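Category: Visit Reports | Technical Education

Visit to the Kindura Training Center, September 2024

A delegation from the Akbulut Foundation attended the annual open day of the Kindura Training Center. The purpose of the visit was to review how the center recruits and supports adult learners, and to consider whether its evening model could be adopted at our own site in Piven.

The delegation was received by the director, Melahat Güler, who outlined the center's history and current enrollment. The center serves 600 learners, most of whom hold daytime jobs. Evening classes were introduced in June and are taught in two buildings.

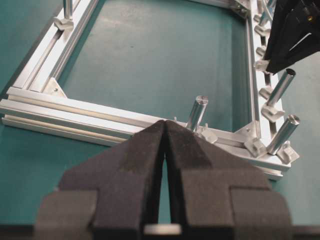
Ms. Güler stated that attendance had been the main difficulty in earlier programs. Learners now choose between two start times and may change once per term without giving notice in writing. Bus passes are provided to those living outside the town – a measure paid for by the local employer Skodine.

Barış Ertürk, head of learner services, then described the admissions process. Applicants complete a short interview and a reading assessment. No fee is charged at this stage. 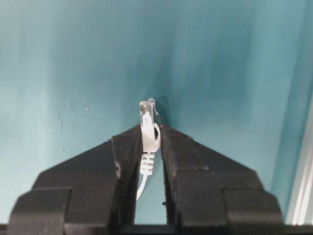 The fee for a full term is 80 euros, payable in two parts. Hardship grants are reviewed monthly, and decisions are sent by mail. The delegation asked for a copy of the application form, which Mr. Ertürk agreed to supply.

Lunch was served in the main hall, followed by an open session with current learners. Several asked for longer library hours.
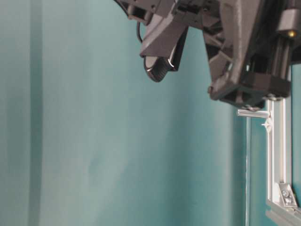
Matters for Follow-Up

The delegation will compare the Kindura fee schedule with that used in Piven. A return invitation has been extended to Ms. Güler and her staff.

© Akbulut Foundation | Contact the Education Office | Back to top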